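Small Shelves, Good Order
Gallery 7 – The Wire Basket and the Teal Lid

Home | Galleries | Tips by Room | Ask a Question | Contact

Posted Thu 18 September by Rostislav Jelínek

Welcome back, and a special hello to everyone who wrote in after the spice drawer gallery (I am still working my way through your letters, and I promise I read every single one!). This time I wanted to stay with something smaller and humbler, the plain white wire basket, which I have loved ever since I moved into my first apartment on Maltby Street and had exactly one cupboard to my name. Stand a basket on its side so the opening faces you and you suddenly have a little cubby with a roof. Lay something flat across the top and you have a second level as well, and the wire lets you see what you put away last spring and forgot.

I like to do this kind of sorting at a table first, with a board underneath, and only carry the basket to the cupboard when I am happy with it. It saves a great deal of kneeling. 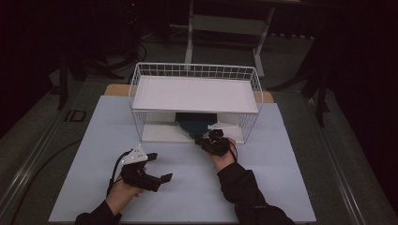

White wire basket, open side to the front, with a flat panel on top and a dark blue piece on the lower level.

I am very fond of that navy against all the white. A dark color down low is easy to find when you reach in half asleep, and the upper level stays free for whatever you use most. At home mine holds tea towels on the bottom and the sugar bowl on top, though my sister keeps hers in the hallway for gloves and dog leashes, and I have to admit hers looks nicer than mine does.

Now, on to containers. Longtime readers know that I went through a stretch of putting everything in tins, beautiful old tins from the Lo Presti market, and then spent a whole winter opening each one to find the rice. Clear sides cured me of that. I do still want some color in the cupboard, though, so these days I let the lids do the work – one color for baking, another for snacks, and something cheerful for odds and ends.

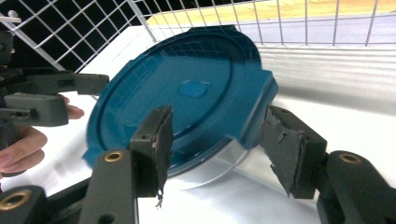

Round teal lid over a clear container, with a raised ring and a small round center.

Isn't that a lovely color? Teal is my baking color, and I have 11 lids in more or less that shade, gathered over the years from all sorts of places. If yours have drifted apart from their containers, set aside an evening, put on some music and match them all up before you buy a single new one.

The next gallery goes up in October and will be all about the space under the sink. Letters are welcome until then, and photos of your own baskets even more so.

Back to all galleries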